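Demonstration recording on the shelf cell: frequently asked questions

Maintained by Myrto Zervas and Leif Þorgeirsson. Last revised 2020-11-29.

Scope

What does this page cover?

Recording demonstrations for the Nyaga shelf-handling project, by hand guiding and by remote control. It does not cover training, evaluation or the mobile base. For those, see the Flustska notes.

Who may record?

Anyone who has done the two-hour cell induction with Lambros Christodoulou and has a Plunum login. Visitors may watch from behind the yellow line. They may not hold the arm or the remote handset, even with an inducted person next to them.

How many demonstrations exist so far?

The current release holds 835 accepted episodes. A further 158 were rejected at review and are kept in a separate folder. Rejected episodes are not deleted, as several people use them to test the review scripts.

Hand guiding

How do I put the arm into hand guiding?

Select "Guide" in Plunum, wait for the status line to change, then press and hold the enabling switch. The arm will feel light but not weightless. If it drifts when you let go, the payload setting is wrong. Stop, release the switch and correct the value before you carry on.

Where should I hold it?

Hold it with one hand above the wrist and, for large moves, the other hand on the forearm. Do not steer by the tool or by anything clipped to the tool housing. Pushing on the tool is read as contact force and ends up in the force channel, where it looks like the arm touching a shelf.

Does it matter where I stand?

Yes. Stand to the side and keep your head and shoulders out of the camera view. A sleeve passing through for a moment is accepted. A whole episode with the operator's back in it is rejected.

Can I pause in the middle of an episode?

Up to a few seconds. Plunum trims still periods at the start and end but leaves those in the middle, and a policy trained on long pauses tends to reproduce them. If you need to think about the next move, abandon the episode and start again.

Remote control

When is remote control preferred?

For anything on the lower level, and for reaches to the back row. With hand guiding, the operator has to bend down beside the arm, and the resulting paths are uneven. Remote paths are slower but more consistent.

Which handset settings should I use?

Use the Kisport profile marked "shelf". It limits the speed and turns off wrist roll unless the left trigger is held. Do not save changes to this profile. Copy it under your own name first.

There is a lag between my hand and the arm. Is this a fault?

A small, steady lag is normal and is corrected when the episode is written. A lag that grows during the episode is a network problem. Close any other camera viewers, and if that does not cure it, report it to Rafail Lambrakis with the session name.

May I switch between hand guiding and remote control in one episode?

No. The two are stored with different action labels. A mixed episode fails the format check and cannot be repaired afterwards.

Shelves and stock

How should the shelves be stocked?

With ordinary retail packs, brand fronts mostly facing out. Mixed shapes are wanted: tall boxes, flat boxes, some stacked and some one behind another. Do not tidy the rows between episodes unless the task sheet says so. Small changes in position are useful, and a shelf that is squared up each time gives a policy that only works on squared-up shelves. 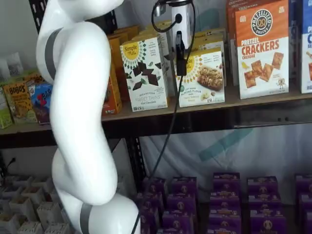
The arm at the stocked shelves, with snack boxes on the upper board and purple boxes on the level below.

Why are so many of the packs on one level the same?

Picking one box from a group of identical ones is a task in its own right. The operator must choose a box that can be removed without pulling its neighbour along. As a rule, take from the top of a stack before the bottom and from the front before the back. Record your choice in the target field before the episode starts, not afterwards.

What about packs that are partly hidden from the camera?

They stay. A target may be partly hidden by the arm, a cable or another pack. It may not be fully hidden at the first time step, or the reviewer cannot confirm which pack was meant.

How should loose cable be handled?

Before each session, move the arm slowly to the four corners of the working area and watch the cable at each one. It must not pull tight or hook on a shelf edge or a pack. A cable that passes across the camera view is acceptable. One that moves a product is not, and the episode should be marked "disturbed".

A box has been dented. Should I replace it?

Only if it no longer stands up by itself. Slightly dented boxes remain in use. Write the change in the stock log whenever a pack is taken out.

Files and review

What is stored for each episode?

Joint positions, tool pose, gripper command, force channel, camera streams, operator initials and the task sheet number. Audio is not recorded.

My episode failed with code 913. What does that mean?

The camera and joint clocks differ by more than the permitted amount. Restart the recorder, not the arm controller. Episodes recorded before the restart should be assumed to have the same problem and checked one by one.

Who reviews, and how long does it take?

Thodoris Panagiotou reviews hand-guided episodes and Myrto Zervas reviews remote ones. Allow three working days. Results appear in Plunum under the session name, with a reason code for each rejection.

Can a rejection be reversed?

Yes, on request, if the reason code is wrong. Send the session name, the episode number and one sentence saying what the code should have been. Requests covering a whole session are returned unread.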